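Section 6: Sorting with Open Bins

The Kondlow bin set comes as three bins and no lids. People write to us about the lids. There were never any lids. The bins are meant to stand open on a table where you can see what you put in them, and where everyone else can see it too.

Before you start

Clear the table and wipe it down. A plain, light tabletop makes small dark items much easier to find, as anyone who has lost a black cap on a black counter already knows.

Setting out the bins

1. Peel the Kondlow sticker off each bin. Pull slowly. If you pull fast you will own half a sticker for good.

2. Place the bins side by side in a row, long enough for your arm to reach the far one without leaning on the near one.

3. Decide which bin is for what. Our suggestion: red for items still to be sorted, blue for items you are keeping, and the clear-ish white one for items you can't make up your mind about. You may choose another order. Write it down if you live with other people.

4. Put tall items in the red bin standing up. Leave enough room between them for fingers, or whatever you pick things up with. 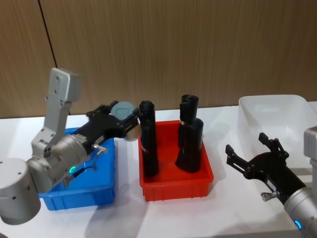

Fig. 6-1. Blue, red and translucent white bins in a row, with upright items in the red bin.

5. Take one item at a time, starting at either end. Grip it near the top and lift straight up before you move sideways. Going sideways first is how the neighbors get knocked over.

6. Set the item down in its new bin. Do not drop it in from a height to save time. You will spend the time picking it up.

7. When the red bin is empty, look at the white one. If it is full, you haven't sorted anything, you have moved it. Go back to step 3.

NOTE: The ribs on the sides of the bins are not measuring lines. They don't correspond to cups, inches or anything else we sell.

CAUTION: Do not stack filled bins. Tall items stick up past the rim and the upper bin will sit on them, briefly.

CAUTION: Keep the bins away from stoves and heaters. The plastic will soften, and the warranty card says what you would expect it to say.

Cleaning

Wash by hand in warm water with a little dish soap. Dry the bins upside down on a towel. For replacement bins, order part 88 (red), or see the Gorkarano parts list for the other two.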